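Section 4. Setting up a remembrance page

This section covers the first-time set-up of a remembrance page in Nerix. You need an activated group account and the invitation code from your group leader. If you don't have a code yet, go back to Section 3.

1. Sign in and open the Pages tab.
2. Select New Page, then Remembrance.
3. Enter the name you want shown. A first name, a nickname or "Our baby" are all accepted. The field can be left blank.
4. Enter a date, or select No date. Many parents choose only a month, such as May.
5. Choose who can see the page: Only me, My group, or Anyone with the link.
6. Select Save draft.

Note: A draft is never shown to your group. It stays in your account until you publish or delete it.

Writing the text

The text box holds up to 3000 characters. You don't have to fill it, and you don't have to finish in one sitting.

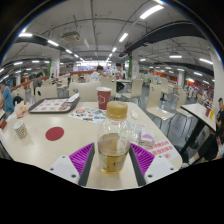
Drafts save when you leave the text box, so you can stop partway through a sentence and come back later. Some parents write at home late at night and others prefer a public place with people nearby. If you are working at a table with drinks on it, like the clear bottle and the lidded red paper cup here, the phone layout takes up less room than a laptop. To switch layouts, open Settings and select Compact view.

Caution: Delete draft can't be undone. Use Archive if you are unsure - archived drafts can be restored at any time.

Inviting other people

1. Open the page and select Share.
2. Enter an email address, or choose a name from your group list.
3. Set each person to Read or Read and write.
4. Select Send.

People you invite don't see each other's addresses. To remove someone, select the name and then Remove. They are not notified.

Arranging a first meeting

Group leaders can add a meeting to a page under Events. Keep the first one short, and put the leader's phone number in the notes.
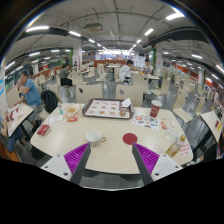 Enter the place exactly as it appears on the door or sign, followed by the floor if there is one. Parents meeting for the first time often find a big food hall easier than a private room. A long pale table has space for a tray, a paper cup to the right of it and some papers as well. Add a line under Find us by saying which table you will be at.

Note: Reminders go out at 6 p.m. the evening before. To turn them off for one person, open Events, select the name and clear the Reminder box.

If a page doesn't open and you see code 2207, the link has expired. Ask the page owner to send a new one. For other problems, write to Krum Živković at the help desk and include the code shown on your screen.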